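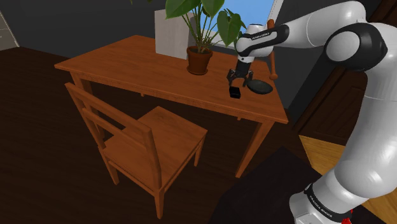 Assistant Coach, Senior Women's Basketball
Jeltusville Basketball Club

Closing date: Friday 16 May
Contract: part-time, fixed term of eight months
Reports to: Declan Faulkner, Head Coach
Place of work: Clastex Arena, Jeltusville, with travel to away fixtures

About the club

Jeltusville Basketball Club runs senior men's and women's sides and a junior section with teams from under-12 to under-18. The senior women's side plays its home matches at Clastex Arena on Saturday evenings. It finished last season in the upper half of the table and went out of the regional cup at the semi-final stage, away to Gukley.

The club wishes to appoint an assistant coach to work with the senior women for the whole of the coming season. The post has become vacant following the move of the previous holder to Tautahi, where she will lead the under-18 programme.

The role

The assistant coach will attend all squad training sessions and all league and cup fixtures. Training takes place on three evenings a week during the season. Pre-season sessions are held at the same times, with one additional morning of conditioning work.

The main duties of the post are as follows.

Planning and leading defensive drills, in agreement with the Head Coach.
Preparing a written report on each opponent, to be with the Head Coach no later than two days before the match.
Keeping the bench record during matches, including fouls, time-outs and substitutions.
Working with guards on ball handling and shooting in individual sessions.
Reviewing match footage and selecting passages for use at team meetings.
Taking charge of the side when the Head Coach is absent through illness or suspension.
Supporting the move of junior players into senior training - at present three under-18 players train with the squad.

The assistant coach is expected to follow the club's code of conduct at all times and to treat match officials, opponents and spectators with courtesy.

The person we are looking for

Applicants must hold a recognised basketball coaching qualification at Level 2 or above, or be able to show that they will complete one before the season begins. They must have coached a competitive team, at senior or junior level, for at least three full seasons.

Applicants should have a sound grasp of zone and player-to-player defence and be able to explain both clearly to players of differing experience. They should be at ease with ordinary video editing software. Previous experience in the women's game is desirable. A full driving licence is also desirable, as a number of away fixtures are poorly served by public transport on Sundays.

The appointment is subject to a satisfactory background check and to two references, one of which must come from a club or school where the applicant has coached. A current first aid certificate is required by the first day of the contract. The club will meet the cost of a course where necessary.

Terms

The post carries a monthly fee, paid in arrears, together with travel expenses for away fixtures. Details of the fee are given in the information pack. Club training wear is provided. The successful applicant will have use of the coaches' office at the arena and free entry to all senior home matches for one guest.

The contract may be renewed for a further season by agreement between both parties.

How to apply

Applicants should send a curriculum vitae and a covering letter of no more than two pages to Edgars Tamošiūnaitė, Club Secretary, at the club's postal address or by way of the contact form on this website. The letter should set out how the applicant would prepare a side to face a full-court press. Applications received after the closing date will not be considered.

Shortlisted applicants will be invited to a formal interview and asked to lead a short session with members of the squad - suitable clothing and footwear should be brought. Interviews will be held in the last week of May. Applicants who need any adjustment in order to take part should say so when they reply to the invitation.

The information pack may be requested from the Club Secretary.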